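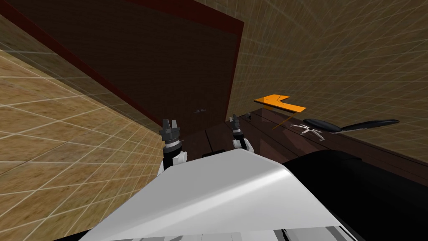

4. What the chapter quizzes did

I should say up front that I came to this part of the study as a teacher who writes quizzes, and who rather likes them. My Grade 9 students at Lilton have been getting ten-question recall sheets on their novels for as long as I've been there (who said what, which town, what was in the box), and I'd never properly asked what the sheets were for. Korkor Abugri, who taught the parallel classes at Mikell, had dropped hers a couple of years earlier and kept telling me I should too. So we set the two approaches side by side, and this section is what came of it.

4.1 The two kinds of sheet

Both schools read the same novel over the same stretch, starting in October. At Lilton we used recall sheets, one per chapter, marked in class by swapping with a neighbour. At Mikell the students got what Korkor calls a return sheet: a single short passage from the chapter, copied out, with room underneath to write what it reminded them of earlier in the book. No marks on those at all, just a tick for handing one in. I was sceptical about the tick!

Everyone then wrote the same end-of-unit paper, which was scored out of 100. Half of it was plot and character recall and half was a written response to a passage they hadn't discussed in class. Fumiko Arai marked the written half with the school names taken off, and I'm grateful to her, because her handwriting notes on my own students were far more useful than anything I'd have come up with.

4.2 What we collected

Over the unit we ended up with 3658 sheets from the two schools together. That includes blanks, doodles and one sheet that is entirely a drawing of a horse. After we took out anything with fewer than two complete sentences (recall sheets were exempt from that rule, obviously, as most of the answers are one word) we had 1274 return sheets we could code. I did the first pass on my kitchen table and Korkor did the second, and where we disagreed we talked it through on the phone until one of us gave in.

The coding scheme was borrowed from Venter's older one for picture books and stretched a bit to suit longer fiction. We kept four of the categories: echo, contrast, prediction and personal link. The fifth, which dealt with illustrations, we left out for the plain reason that the novel hasn't got any.

4.3 Recall

My students did better on the recall half. I'd expected that, as they'd been practising exactly that kind of question for weeks, but I was pleased all the same. The gap was widest on names and places and nearly disappeared on the order of events. Korkor's view is that order comes from reading the thing, while names come from being asked for them, and I think she's probably right, though we can't show it with what we've got.

4.4 The written response

On the other half it went the other way, and by more than I was comfortable with. The Mikell students quoted more often, and when they quoted they tended to go back past the chapter they were being asked about. Mine stayed put. A lot of the Lilton answers retold the passage in order, quite accurately, and then stopped. Fumiko's margin note on one of them reads "yes, and?", and I've since found myself writing the same thing on other people's drafts.

There were strong responses from Lilton too, and I don't want to make it sound as though a recall sheet flattens everybody. Students who already read a lot at home seemed to ignore the sheets and carry on as they would have anyway (several told me so, cheerfully, in the follow-up chats). The students in the middle of the class are the ones I keep thinking about.

4.5 Things that muddy it

The classes weren't randomly assigned, we each taught our own, and Korkor is a livelier reader-aloud than I am. Mikell also has longer periods, so her students had more time with the book open in front of them. We'd hoped a third school, Nosness, would split its classes between the two sheets, which would've helped a great deal, but their timetable changed and they couldn't fit the novel in. They're keen to try next year, with a shorter book and both kinds of sheet in the same building.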